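暮らしと手仕事の相談室 ＞ 染めもの・織りもの ＞ 草木染め

茜で毛糸を染めると、どうしても茶色っぽくなってしまいます

投稿者：こはぜ

はじめまして。いつも皆さんのやりとりを読ませていただいていて、書き込むのは初めてです。長くなってしまうと思いますが、お時間のあるときにお付き合いいただけたらうれしいです。

去年の冬から家の台所で草木染めを始めました。きっかけは祖母の編み残した生成りの毛糸が押し入れからたくさん出てきたことで、そのまま編むのもいいけれど、せっかくなら自分で色をつけてみたいなあと思ったのです。最初は玉ねぎの皮で、これはびっくりするくらい簡単にきれいな黄色になりました。あんまりうれしくて、家じゅうの玉ねぎをむいてしまい、しばらくオニオンスープばかりの食卓になって家族に苦笑いされたほどです。

それで気が大きくなって、次はあこがれの茜に挑戦しました。西洋茜の根を刻んだもので、Praltbridgeという通販のお店で買いました。毛糸のほうも、祖母のものは失敗したらもったいないので、同じお店で染色用の羊毛糸を別に買い、こちらが2,052円。私にはけっこう思い切った買い物です。

やり方は、図書館で借りた本を見ながら、まず毛糸をミョウバンで下処理して、一晩置き、次の日に茜を煮出して、こした液に毛糸を入れて火にかけました。本の写真では夕焼けのような、熟した柿のような、とてもあたたかい赤橙色なのですが、私のは二回やって二回とも、れんが色を通りこして、濃く出した紅茶のような茶色になってしまいました。

これはこれで落ち着いた色で、母などは「いい色じゃない、帽子にしたら」と言ってくれるのですが、やっぱり一度はあの赤い色を見てみたいのです。

思い当たることを書いておきます。

・鍋は昔から家にあるホーローで、内側のふちに少し欠けがあります。
・水は水道水です。うちのあたりの水が硬いのか軟らかいのかは、恥ずかしながら知りません。
・火加減は、玉ねぎのときと同じように、くつくつ煮ました。液がなかなか濃くならない気がして、二回目はさらに長く煮ました。
・ミョウバンはスーパーの漬物売り場の焼きミョウバンです。量は、本に糸の重さに対しての割合が書いてあったのですが、はかりの調子が悪くて、だいたい目分量でした。

三月に姪の誕生日があるので、できればそれまでに赤い糸で小さな手袋を編んであげたいと思っています。どこを直したらよいか、教えていただけないでしょうか。それから、もう茶色になってしまった糸を、あとから赤くすることはできますか。欲ばりですみませんが、よろしくお願いいたします。

回答者：もぐら

煮すぎ。茜は煮立てたらだめですよ。
あと鍋が欠けてるならステンレスに替えたほうがいいです。がんばってください。

回答者：Britt-Marie Hägglund

こはぜさん、はじめまして。お祖母さまの毛糸のお話、とてもあたたかい気持ちで読みました。私はこちらに嫁いできてからもう長いのですが、実家の母も編みものの人で、引き出しを開けるといつも途中の靴下が出てくる家でした。玉ねぎのスープのところでは声を出して笑ってしまいました。うちもまったく同じことをしましたよ！

さて、茜ですね。私も最初の年は茶色ばかりで、ほんとうに茶色の糸だけでひざ掛けが一枚編めてしまったくらいですから、どうかがっかりなさらないでください。もぐらさんが書かれているとおり、いちばん疑わしいのは温度だと私も思います。茜の根には赤い色素のほかに、黄色や茶色になる成分も入っていて、熱くしすぎると茶色のほうが強く出てきてしまうのです。玉ねぎの皮はぐらぐら煮ても機嫌よく色を出してくれますけれど、茜はもう少し気難しいお客さまだと思って、ゆっくりお相手してあげてください。

私のやり方を書いておきますね。人によって流儀がありますから、こはぜさんの本と違うところがあっても、どうぞあまり悩まないで。

まず前の晩に、刻んだ茜を洗います。ざるに入れてさっと水をかけるだけの方もいますが、私は水に浸けて、黄色っぽい水が出たら捨てて、それから新しい水に浸けて一晩おきます。朝になるとだいぶふくらんで、やわらかくなっています。このひと手間をはぶいた年と、かけた年とでは、色の澄み方がずいぶん違いました。

次に下処理です。ミョウバンは、できればきちんと量ってください。私は乾いた糸の重さの12パーセントにしています。ただ、ここでひとつご注意を。こはぜさんがお使いの焼きミョウバンは、水分を抜いてあるものなので、同じ重さでも普通の結晶のミョウバンよりずっと濃いのです。本の分量がどちらのミョウバンで書かれているか、もう一度見てみてください。多く入れすぎると、羊毛がべたべたした手ざわりになることがあります。私の12パーセントは結晶のほうの数字で、焼きミョウバンなら半分ちょっとで足ります。

溶かすときは、小さい器のお湯でよく溶かしきってから鍋の水に加えます。糸は先にぬるま湯でしっかり湿らせておきます。乾いたまま入れると、あとでまだらの原因になりますから。温度はゆっくり上げて、下げるときもゆっくり。羊毛は急に熱くなったり冷たくなったりするとフェルトのように縮んでしまいます。私は火を止めたらふたをして、お茶を飲んで、犬の散歩に行って、帰ってきてからやっと鍋をのぞきます。

いよいよ染めるところです。鍋に水と、一晩浸けた茜を浸け汁ごと入れて、弱い火にかけます。ここで温度計をぜひ使ってください。お菓子用のもので十分ですけれど、染めに使ったら、もう食べもののほうには戻さないでくださいね。鍋もお玉も同じです。台所でなさっているとのことなので、そこだけは少しうるさく言わせてください。

私は六十度を超えたあたりから火を細くして、七十度より上にはしないようにしています。湯気は立つけれど、泡は上がってこない、というくらいです。そのまま一時間ほど、ときどき様子を見ながら保ちます。色がなかなか濃くならない気がしても、そこで火を強めたくなる気持ちをぐっとこらえて、時間のほうを足してあげてください。こはぜさんの二回目が長く煮てもっと茶色になったのも、きっとこのあたりですね。

液の色は、鍋の中をのぞいているだけではよくわかりません。深い鍋だとどんな色でも暗く見えますし、ホーローの内側の色にもだまされます。私は細いガラスの器に少し取って、白いところに置いて横から見るようにしています。試験管でも、ジャムの小びんでも、透明ならなんでもかまいません。
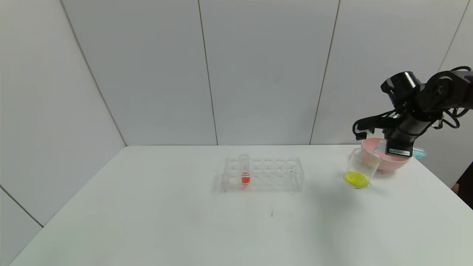

透明な試験管立てと試験管。白い台に置くと、橙がかった赤がはっきり見えます。

これで見て、赤や橙がきれいに見えていたら安心して糸を入れます。茶色く濁って見えたら、いったん火を止めて、こして、少し休ませてから考えます。ノートに絵の具でその色を写しておくと、次の年にとても助かりますよ。私のノートはもう水玉だらけで、孫にはお絵かき帳だと思われています。

糸を入れてからも、同じ温度を守ってください。こした液で染める方と、根を入れたまま染める方がいらっしゃいますが、根を入れたままだと糸にくずがからんで、あとで取るのがたいへんです。私は古いストッキングに根を入れて口をしばり、糸といっしょに泳がせています。見た目はあまりよくありませんけれど、色素を最後まで出しきれるので、茜のようにお値段のするものではありがたい方法です。

できたら一晩、鍋の中でそのまま冷まして、翌朝引き上げます。すぐに洗わずに、日陰で一度乾かして、何日かしてから羊毛用の洗剤でやさしくすすぐと、色落ちが少ないような気がします。これは私の気のせいかもしれません。でも、もう習慣になってしまいました。

鍋の欠けについては、欠けたところから鉄が出ているかもしれません。鉄は色を暗く、渋くする働きがあるので、赤をねらうときには避けたほうが無難です。私は Grumton のステンレスの寸胴を、蚤の市で見つけて以来ずっと使っています。ふたのつまみが取れてしまって、ワインのコルクを差してありますが、染めるにはなんの不都合もありません。

もう茶色になった糸のことですが、残念ながら、茶色だけを抜いて赤に戻すということはできないと思います。新しい茜の液で上から染め重ねると、いくらか赤みが増して、深いえんじのような色になることはあります。ただ、下の茶色は残りますから、姪ごさんの手袋には新しい糸を使って、茶色のほうはお母さまのおっしゃるように帽子になさってはいかがでしょう。赤い手袋に茶色の帽子、並べたらきっとよく似合います。どちらも同じ茜の色なのですもの。

三月までなら十分間に合いますよ。どうか楽しんで、できあがったらぜひ見せてくださいね。

回答者：Urquhart（染めは趣味、本業は水まわりの仕事）

詳しい手順はHägglundさんがもうたっぷり書いてくださっているので、私は水の話だけさせてください。商売柄、どうしても水のことになると口を出したくなりまして。

茜は、硬めの水のほうが赤が出やすいと言われます。カルシウムが色素と結びついて、赤を引き出してくれるんですね。日本の水道水は軟らかいところが多いので、本のとおりにやっても、外国の作例のような赤にはならず、橙や珊瑚色に寄ることがあります。これは失敗というより土地の色みたいなもので、私なんかはむしろそっちが好きです。

お住まいの水の硬度は、水道局のホームページの水質検査の結果にたいてい載っています。「カルシウム、マグネシウム等（硬度）」という欄を見てください。同じ市の中でも浄水場が違うと数字が変わるので、ご自分の地区のところを。

軟らかい水だった場合は、炭酸カルシウムの粉を液に少しだけ入れてみるという手があります。ほんのひとつまみからです。入れると液の色がすっと変わるので、見ていてなかなか面白いですよ。入れすぎてアルカリに寄りすぎると羊毛が傷むし、色も紫がかってきますから、欲張らないこと。私は一度、Tirkomixという園芸用の石灰資材で代用しようとして、粒が溶けずに糸にこびりつき、えらい目にあいました。横着はいけません。

それから逆に、井戸水をお使いの方がここを読んでおられたら、鉄分にご注意を。見た目が澄んでいても、鉄が入っていると茜はてきめんに沈みます。古い家の水道管も、朝いちばんの水はしばらく流してから使ったほうがいいです。流した水はバケツに取って庭にでもまいてください。

あと、いきなり本番の糸を全部入れないで、小さく試すのをおすすめします。私は900ミリリットルの耐熱びんに少しだけ液を取り、糸を5グラムずつに分けて、水だけのもの、炭酸カルシウムを足したもの、と並べて湯せんします。鍋に湯を張ってびんごと浸けるので温度が上がりすぎず、茜にはちょうどいい。底に布巾を一枚敷いておくと、びんがカタカタ鳴らなくてすみます。糸には油性ペンで印を書いた荷札をつけておくといいです。そのときは覚えているつもりでも、乾くころにはどれがどれだかわからなくなります。私はわからなくなりました。

はかりも、この機会に直すか買い替えるかしたほうがよさそうですね。電池を替えたら直った、ということもよくありますから、まずは電池から。

補足：こはぜ

皆さま、ほんとうにありがとうございます。こんなに丁寧に教えていただけるとは思っていなくて、印刷して台所の戸棚に貼りました。

もぐらさんのおっしゃるとおり、煮すぎだったようです。玉ねぎと同じでいいと思いこんでいました。はかりはUrquhartさんのお見立てどおり、電池を替えたらちゃんと動きました。お恥ずかしいです。

水道局のページも見てみたところ、うちは軟らかい水のほうでした。まずは何も足さず、温度だけ気をつけてやってみて、それから炭酸カルシウムを試してみようと思います。根は昨日の晩から水に浸けてあります。黄色い水が思ったよりたくさん出て、驚いてしまいました！

それで、もうひとつだけ教えていただきたいのですが、Hägglundさんのストッキングの方法は、濃い色のストッキングでも大丈夫でしょうか。うちには黒しかなくて、色が出たりしないか心配です。

返信：Britt-Marie Hägglund

黒は、私なら使いません。お湯で色が出ることがありますから。お出汁用の不織布の袋か、さらしを縫った袋がよいと思います。根は水を吸ってふくらむので、袋には余裕をもって詰めてくださいね。うまくいきますように。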